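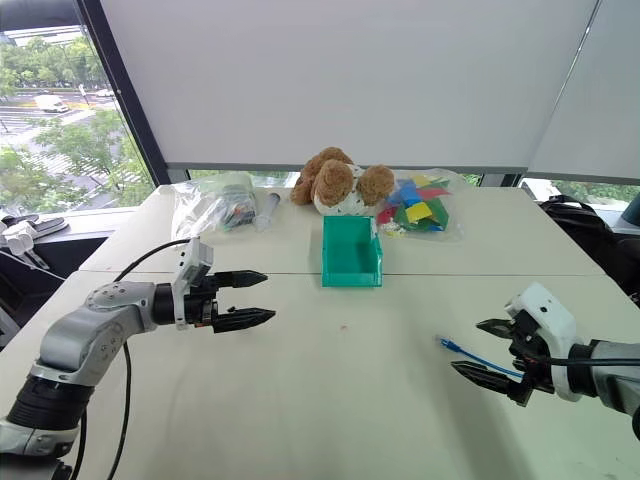 Stains on White Tables and Counters

18 Apr 2019

White surfaces look clean for one week and then they show everything. I have lived with a white kitchen table for many years, and these are the methods I still use.

Tea and coffee. Mix baking soda with a little water until it is like toothpaste. Put it on the stain, wait 9 minutes and wipe with a soft cloth. Do not rub hard – baking soda can scratch a shiny surface.

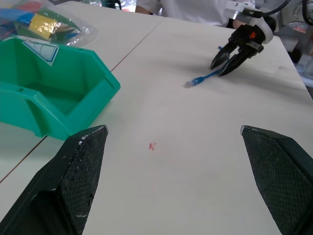

Beet, berry and tomato. Cold water and dish soap first. If a pink shadow stays, lay a paper towel with 3% hydrogen peroxide on it for a short time, then rinse well. Try it in a hidden corner before.

Ballpoint pen. Rubbing alcohol on a cotton pad, in small touches from the outside to the middle. Change the pad often, or you only move the ink to another place.

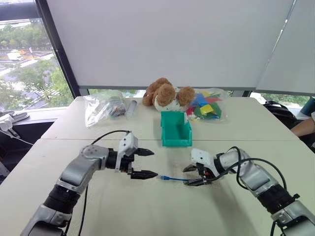 Seams and edges. Crumbs and grease collect there, and in August mine also gets sticky. I use an old toothbrush, almost dry, with one drop of soap. Too much water can go inside and the board will swell.

Never mix bleach with vinegar or ammonia. I keep my cloths for the table separate from the cloths for the stove, and wash them at a high temperature.

Filed under: Kitchen, Cleaning
Read 3,085 times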